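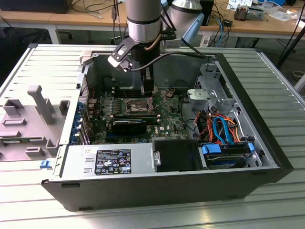

Old office computers, and why I keep opening them

I've had my head inside old Dells again this month, so you'll have to forgive another newsletter item about dust. The Horkik office down the road was clearing out its store cupboard and let us have a stack of towers for the workshop, and I've been going through them one by one in the evenings with a cup of tea and the radio on (tea on the windowsill, well away from the boards, I have learned that lesson!).

What I like about this sort of machine is how easy it is to get into. You lay it on its side, take the cover off and there it all is. The plastic bits you're meant to touch are blue, so the clips for the expansion slots are blue and so is the caddy the hard drive sits in, with a tab at each end. I wish whoever designed my vacuum cleaner had thought of that.

If you've got one at home that has gone slow, memory is where I'd start. The slots are the dark strips next to the processor, and on the ones I've done so far you push the little catches back, lift the old stick straight up and press the new one in until it clicks. It takes more of a shove than feels polite. Shut down properly first, pull the mains lead out of the back, and touch bare metal on the case before you go near anything green. Do check which type your board takes before you buy! I got 2 sticks from the Doltow market stall in March and neither fitted anything I own.

After that, the hard drive. Swapping a tired old one for a solid state drive has done more for these towers than everything else put together, and the one I put in last week cost me £39. You need the flat data cable and a power plug, both already in there, and then an evening of copying files across while you do something else. Please copy your photos somewhere safe before you begin. I know I say it every time.

Graphics cards I mostly leave alone. They're long, they collect fluff, and if the picture's fine I give the fan a gentle brush and move on. The power supply I never open at all, and you shouldn't either. Read the label, admire all the little symbols, leave the screws where they are.

So far seven of the towers are ready to go to new homes, and the Roso homework club has first pick. The rest want drives, or memory, or in one sad case a new everything. We've got 300 pounds in the parts tin, thanks to the Vishwakarma raffle, and I'm trying very hard not to spend it all on fans.

If you have any spare SATA cables in a drawer (everyone has that drawer) I'd love them, any colour. Drop them in at the workshop any evening the lights are on, and bring your own mug.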